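Lista de comprobación antes de publicar - archivo fotográfico de Grisidville en el mapa Kesa
Revisión de julio de 2026
Responsable: Ghislain Melnyk

Lote revisado: 600 fotografías históricas, colección Ghiță

1. Ubicación
Punto colocado sobre la calle correcta: CONFORME
Comentario: en 18 fichas el punto caía en el centro del municipio, que es el valor por defecto. Corregido a mano.

2. Orientación de la vista
La foto antigua coincide con la vista actual de la calle: CON RESERVAS
Comentario: las tomas hechas desde azoteas no tienen equivalente. Se dejan en el mapa sin superposición.

3. Fecha
Año o década indicados: CONFORME
Comentario: si solo consta la década, escribir "década de" y no un año inventado.

4. Fuente y derechos
Procedencia citada y permiso archivado: NO CONFORME
Comentario: faltan 2 autorizaciones. Esas fichas quedan ocultas hasta que lleguen los papeles firmados.

5. Datos personales
Sin matrículas legibles ni domicilios de personas vivas: CONFORME
Comentario: revisar también el reverso escaneado - a veces lleva remitente.

6. Búsqueda
El filtro por lugar devuelve resultados: CONFORME
Comentario: probado con nombres de calle antiguos y actuales. Las tildes ya no afectan.

7. Carga en móvil
Miniaturas por debajo de 80 KB: CONFORME
Comentario: el visor Asent tarda en la primera apertura, después va bien.

8. Copia de seguridad
Originales guardados fuera del servidor: PENDIENTE
Comentario: la copia anterior se abrió sin errores. Falta la de este lote.

Resultado: se publica el lote salvo las fichas del punto 4. El punto 8 debe cerrarse antes de subir material nuevo. Próxima revisión en octubre.

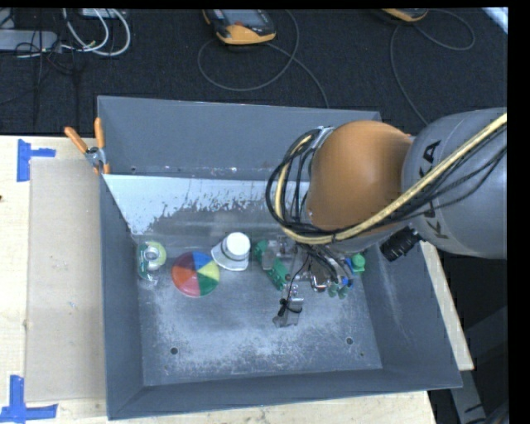

Cubeta metálica gris y brazo KUKA, fondo con marcas de desgaste.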